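4.2 Where the Good Spoons Go: Attrition in Shared Kitchens

Any office with a kitchen loses cutlery, and any office that loses cutlery has a theory. In our interviews the theories fell into a small number of families. The night cleaners came up often, usually from people who had never met them. Lunch boxes came up less often, although when we asked respondents to look in their own bags, several found a fork and changed the subject.

We followed the cutlery drawers of 60 shared kitchens in Josevville, starting in May. Each kitchen was stocked with the same plain set, and every piece was marked on the underside of the handle with a dot of enamel paint. The marking was done by the second author, Wakana Kawaguchi, over a span of evenings she has asked us not to total up. In all, 4,000 pieces went out. By the close of the study 1,179 of them could not be found in the kitchen where they began.

Teaspoons led the losses by a wide margin, which agrees with the folk wisdom and with everybody's mother. Forks followed. Table knives barely moved. One respondent at Bekier, a payroll firm with two kitchens and a long-running feud between them, put it this way: "Who steals a knife? What would you do with it, butter something?" We have been unable to improve on this as an account of the mechanism.

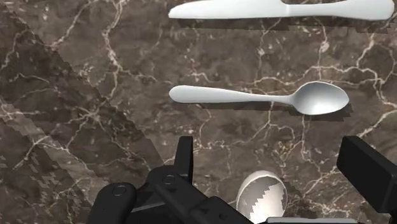

Figure 3. Table knife and other white utensil-like objects on dark brown marble (computer rendering).

The stability of knives matters for the argument, as it rules out the simplest explanation, that people walk off with whatever is in their hand. Knives are in people's hands too. They are carried to desks and left on plates at much the same rate as forks, going by the meal diaries. They come back. The teaspoon, by contrast, travels alone, inside a mug or a yogurt cup, and has no plate to bring it home.

We tested this with a small change at Dankwa, where the kitchen manager agreed to put out saucers. Staff were told only that there were now saucers. Teaspoon losses slowed for the first few weeks and then went back to where they had been, by which time the saucers were also missing. We report the result in full in the appendix and draw no conclusion from it beyond the obvious one about saucers.

Signs did no better. Of the kitchens in the sample, those with a printed notice above the drawer lost slightly more cutlery than those without. We do not think the notices caused the losses. It seems likelier that a kitchen has to be in real trouble before anyone gets around to laminating something. The tone of the notice made no difference we could detect, and we had the full range, from "Please remember!" to a paragraph at Plorov that mentioned legal counsel.

Recovery was a separate matter. At the end of the study we asked every office to hold a search day, and 86 marked pieces turned up outside their home kitchens. Desk drawers held most of these. A few had gone into plant pots, where they were being used as trowels, and one ladle from outside the study was handed to us with great ceremony. We kept it out of the counts.

Dalal Kanaan, who coded the interviews, noticed that respondents described their own borrowing in the passive voice ("a spoon ended up at my desk") and everyone else's in the active. The pattern held across job titles, and we found it in our own field notes once we went looking. Section 4.3 takes up the question of mugs, where the feelings run higher and the data, we regret to say, are worse.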